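Home | Workshops | Checklists | Contact
Reading time: 2 min
Print this page | E-mail this page

Monthly safety walk, Plorthorpe repair workshop
Date of walk: 1 October 2025
Form: Workbridge general, 9 points

1. Exits and walkways. OK with comment.
The back door opens fully. One pallet was standing inside the yellow line and I moved it to the store. Please do not put deliveries there, also not for five minutes.

2. Fire extinguishers. OK.
Pins and seals are in place, the gauges are in the green part. The tag on the unit by the sink is hard to read - a new tag is requested from Velska.

3. First aid box. Not OK.
Eye wash is past its date. Plasters are almost finished. The list inside the lid says 20 plasters as minimum, so please fill up to this.

4. Emergency lighting. OK.
Test button was held for 30 seconds and all the lamps stayed on. In May one lamp failed in this test, it was replaced after.
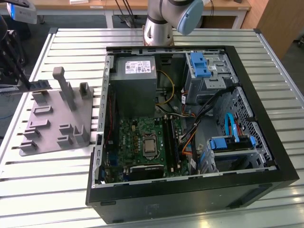
5. Electrical leads and sockets. Not OK.
Two extension leads in the repair area were connected one into the other. I took them apart and put a label on the longer one, which has a damaged sleeve near the plug. The same care is needed for equipment that is opened for repair: when a computer has the side panel off, like the black tower lying on its side, the mains cable must be out before hands go near the power supply. The housing of the power supply itself is never opened in our workshop.

6. Chemicals. OK with comment.
The cabinet is locked. One spray bottle had no name on it. I asked at the benches and it is only glass cleaner, now it has a label.

7. Ladders. OK.
The feet of the small ladder are worn but still good until next walk.

8. Floor. Not OK.
The mat at the entrance is curling at the corner and I stumbled on it myself. Panyasiri will bring a heavier mat, the order is already placed. Until then the corner is taped.

9. Noise and dust. OK.
Ear protection is hanging at the grinder. The filter bag was changed.

Open points: 3, 5 and 8. Please close them within 20 days and write the date on the paper copy by the door.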